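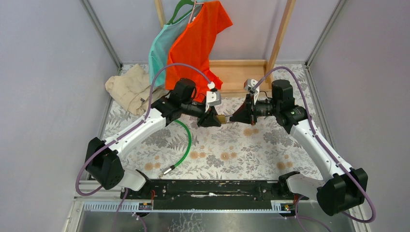 Padlock on shared storage unit won't open in the cold, and which type to replace it with?

Filed under: Home & Garden > Locks, Sheds and Storage

Print this page | E-mail this to a friend

Posted by haugland_renter, 4 January 2022

I rent an outdoor storage unit, 7 by 10 feet, with a roll-up door and a hasp on the right side. For the last two winters the padlock has given me trouble. It is a plain brass one with a steel shackle, nothing expensive. Once it gets below freezing the key goes in but will not turn, or it turns and the shackle stays put. Last week I stood there for twenty minutes with a lighter and a pair of pliers and bent the key.

I have tried spray oil. It helped for a day or two and then the lock was worse than before, and the key came out with black gunk on it. The office will cut a lock off for $70, which I would like to avoid, and they do not sell anything except a disc lock that looks too thick for my hasp.

What should I be putting in the lock, and is there a kind that holds up better outside? The unit faces north and gets no sun at all from about Thanksgiving until March. Rain blows straight at the door. I only go there every few weeks, so the lock sits a lot. I keep furniture and some tools in there, nothing worth a fortune, but I don't want to leave it open either.

Print | E-mail

rillia_creek wrote:

The oil is most of your problem. It picks up dust and metal bits and turns to paste, and the paste gets stiff when it is cold. The pins inside are on very small springs and it doesn't take much to hold them up.

If you can get it off the door, do this at home:

1. Bring the lock inside and leave it overnight with the keyway pointing down.
2. Flush the keyway with a spray contact cleaner or a lock cleaner. Put a rag under it. Keep going until what runs out is clear.
3. Work the key in and out, wiping it each time. Use your spare, not the bent one. A bent key that has been straightened can snap off in the lock, and then you are paying the $70 anyway.
4. Let it dry all the way. Give it a full day.
5. Puff in a small amount of dry graphite or use a dry PTFE lube. Do one or the other. Mixing them makes a mess.
6. Put a little of the same thing in the two holes where the shackle goes into the body. People skip this, and from what you describe (key turns, shackle stays) that is where at least part of your trouble is. Push down on the shackle while you turn the key, then let it up.

To get it off when it is frozen, carry a small bottle of lock de-icer. Keep it in your coat or the house. I had mine in the glove box for a whole winter before I needed it and the car door was frozen too. De-icer is mostly alcohol and it washes out the lube, so after you use it you have to do step 5 again.

Skip the lighter. It heats the outside, the ice melts, and the water runs further in and freezes again.

Print | E-mail

goreo_hardware_guy wrote:

I agree with the above on cleaning. On what to buy:

Brass is fine outdoors. The body won't rust. What rusts on a cheap lock is the springs and sometimes the shackle, if the plating has worn off. Look for one sold as weatherproof or marine, with a cover over the keyway and seals where the shackle enters. Some have a drain hole in the bottom, and you want to make sure it stays open.

Measure before you go. You need the diameter of the hole in the hasp and the clearance between the hasp and the door. A lot of returns at our counter are locks with a shackle that is 1/16 too fat. As for the disc lock, ask the office to let you try one on before you decide it won't fit. They look thicker than they are, and the shackle is mostly covered, so less rain gets at it.

I would stay away from combination locks for this spot. The dials freeze up too and you can't see the numbers in the dark.

Also, a piece of old inner tube hung over the lock from the top of the hasp keeps most of the rain off. Cut it wide enough to cover both sides – it should hang an inch or so below the body.

Print | E-mail

lultano77 wrote:

just get a new lock every fall, they are cheap. mine is in unit 409 and i've never oiled it once

Print this page | E-mail this to a friend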